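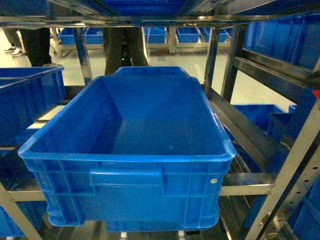
Lost Property at Codstead Campus: Where Does It All Go?
Lụa Văn and Efe Omoregie, March 2025

Our survey went to 200 students, of whom 169 answered, a better turnout than the student election got. We asked what they had lost on campus and whether they had ever gone looking for it.

Most hadn't. The favourite reason was not knowing where the office was, and we have some sympathy, as it took us two visits to find it ourselves. It is behind the bike shed and keeps the hours of a small rural bank.
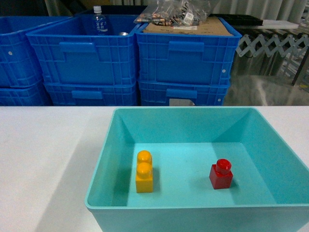
The office log was more cheerful reading. In December it listed 34 items, among them a left ski boot and a trophy for public speaking. Drink bottles get a page of their own. Only the keys were claimed with any urgency.

We recommend a sign. We also recommend longer hours, though the office told us this had been recommended before, by a report it has since lost.

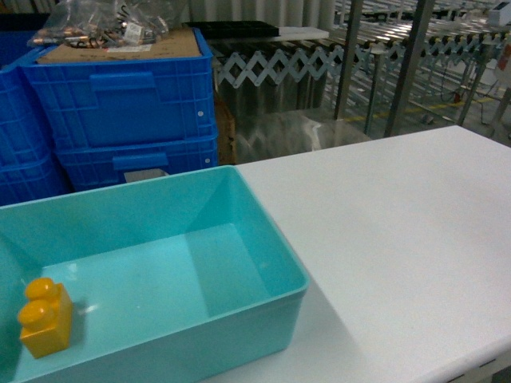 Figure 3. Teal bin with a single toy brick.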